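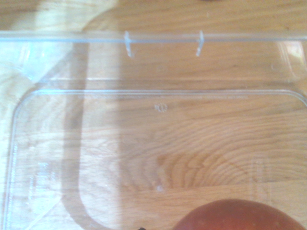

Delia Saavedra

Brikberg has changed the base moulding on its Jaber range of clear storage trays and will ship the revised version to Australian stockists from August. The company confirmed the change in a notice to retailers. The catalogue name and the outside dimensions stay the same, so existing drawer layouts and shelf plans do not need to be redrawn.

The Jaber is an open rectangular tray with rounded corners, sold for kitchen drawers, pantry shelves and workshop benches. Clear trays of this type are mostly bought for visibility: the contents can be checked from above, and the colour of the shelf or benchtop carries through the plastic. On a light timber surface the grain remains easy to make out through the base, and the plastic takes on a bluish-white tint where it is thickest, mainly along the rim and at the corners.

According to the notice, the revision concerns the floor panel. Earlier trays had a base that sat flat across its full area. Stockists reported that these trays tended to cling to one another when nested and to slide on lacquered drawer linings. The new tool reduces the contact area and increases the draft angle on the walls slightly. Brikberg gives no figure for the angle.

Wanpen Panyasiri, product engineer for the range, said the wall thickness had been left alone. "We looked at going thinner and the corners were the problem," she said. "A clear corner shows every stress mark, and people return trays for that well before anything breaks."

The material is also unchanged. Panyasiri said the company had trialled a blend with recycled content but could not hold the clarity from batch to batch. That work continues at the Tonis plant, which moulds all of the clear product, and no release is planned before 2025.

Moulded lettering on clear trays remains a minor point of contention with retailers. Small embossed text is difficult to read against transparent plastic under shop lighting, and staff handling returns have asked for something more legible. Brikberg will add a removable paper label carrying the product code. The label uses a water-soluble adhesive and should be soaked off before the tray is used for food.

Care instructions are as before. The trays are to be washed by hand in warm water with a soft cloth. Scouring pads and powder cleaners will haze the surface, and the haze cannot be polished out at home. Trays should be dried before nesting to avoid water spotting on the base.

Irneo, which distributes the range in Victoria and Tasmania, said it still held more than 2000 trays of the earlier pattern and would clear these first. Cartons of the new version are marked 486 on the end panel. Old and new trays can stand side by side in the same drawer but should not be nested together, as the difference in wall angle leaves the upper tray sitting proud and liable to tip.

Retailers with mixed stock can exchange unopened cartons through Irneo until the end of the year. Single trays will not be accepted. The lids, sold separately, fit both versions.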